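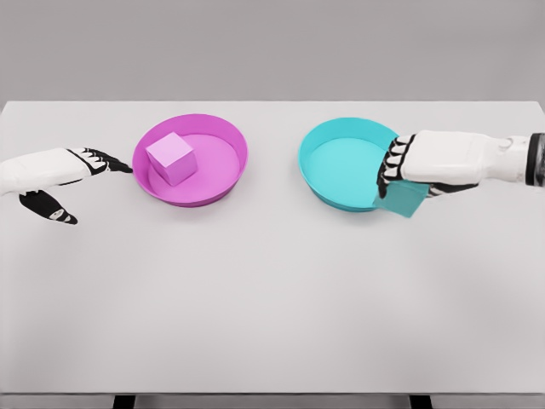 Report on a visit to the Flondow open day

Module: Introduction to Automation, first year
Date of visit: 22 July 2022

1. Background

Our course asks each student to attend one public event at a company or laboratory working with robots and to write up what was shown. I chose the open day at Flondow, a small firm that writes control software for two-armed robots. They do not build the arms or hands themselves. Their work is almost all on the software side, and most of the afternoon took place in front of screens.

The visit lasted from just after lunch until the building closed. There were 15 of us in the group, mostly students from my year, with a few people from local engineering firms. We were given a talk, then two demonstrations, then time to ask questions. I took notes by hand and wrote them up the same evening.

2. The talk

The talk covered how the firm trains a robot to do a simple job. A person first does the job many times by controlling a robot inside a simulator, wearing tracked gloves. Each attempt is recorded. The recordings are then used to train a program that tries to do the same job by itself. Flondow calls its simulator Zirura and its training program Grullano, and I use those names in the rest of this report.

The reason for starting in a simulator was given as cost and time. A real hand wears out, and someone has to put the objects back after every attempt. In Zirura the table resets at the press of a key. The speaker also said that a simulator lets them change one thing at a time, such as the colour of an object or where it starts on the table, and leave everything else alone. I had not thought of this before and it seems to me the stronger argument.

One slide dealt with what does not carry over well. Soft things, thin things and anything that slides a lot behave differently on a real table. The speaker said that friction was the main trouble and that they set it by trial and error.

3. First demonstration: sorting by colour

The task was to put each cube into the bowl of the same sort of colour. There were two cubes, one pale pink and one see-through teal, and two shallow bowls, one magenta and one cyan. The robot was a pair of hands, white with black fingers, working over a plain white table with nothing else on it. The whole thing was run in Zirura and shown on a large screen.

The task is simple for a person, but it has several parts that must be done in order:

Pick the nearest cube that has not been sorted.
Decide which bowl it belongs to.
Grip it without knocking it away.
Carry it over the rim and let go.
Move clear, so that the other hand has room.

In the run we watched, the left hand dealt with the pink cube and the right hand with the teal one. With the pink cube in the magenta bowl, the left hand stayed open with its fingers close to the outside of the rim. The right hand had its cube up off the table beside the cyan bowl, with its fingers bent down over the edge. It was hard to see where the cube ended and the bowl began, as they are nearly the same colour and the cube is partly clear. I asked whether this made the job harder for the software too. The answer was that it depends on what the program is given. If it is told the position of each cube directly by the simulator, the colour makes no difference. If it has to work from pictures, a clear cube against a bowl of the same shade is one of the harder cases, and they had picked those colours partly for that purpose.

We were told that the training set for this task held 512 recorded attempts, of which 191 were left out because the person had dropped a cube or used the wrong hand. I asked if the failed ones were any use. They are kept, but Grullano does not learn from them at present.

I noted that the pace was slower than I expected. The hands moved smoothly but stopped for a moment before each grip. Another visitor asked about this and was told that the people recording had done the same, and the program had copied the habit along with everything else.

4. Second demonstration: the glove station

The second demonstration was called Trummer, which is the name of the recording set-up. Visitors could put on the gloves and try the same sorting task. I had one turn with each hand.

It is more awkward than it looks. There is no feeling of touch in the gloves, so the only way to know that a cube is held is to watch the screen. On my first try I closed my fingers too early and pushed the cube away. On my second I got it into the bowl, but I brought my hand down too far and touched the rim. Judging depth was the main problem for me - I kept thinking the hand was nearer to the bowl than it was. Most of the group said the same.

After a turn at this I understood better why so many attempts had been thrown out.

5. What I learned

Before the visit I thought of training a robot mainly as a programming problem. A large part of the work seems to be collecting good attempts, checking them and deciding which to keep. The quality of the person doing the recording matters a good deal, down to small habits such as pausing.

I also learned that a plain set-up is useful. With a bare table, a bowl for each cube and a cube for each hand, it is fairly easy to say what went wrong when something does.

6. Limits of this report

I saw only one sorting run in full, so I cannot say how often it succeeds. I asked for a success rate and was told that new results would be put out in August. We did not see a real robot do the task. I would have liked to compare the two, and the staff said that later open days may include this.

7. Further work

For the project next term I plan to build a much smaller version of the sorting task in the free simulator we use in class, with one gripper and square trays in place of bowls. I will record my own attempts with a game controller, as we have no gloves - and I want to test whether leaving out the pauses changes how the trained program moves.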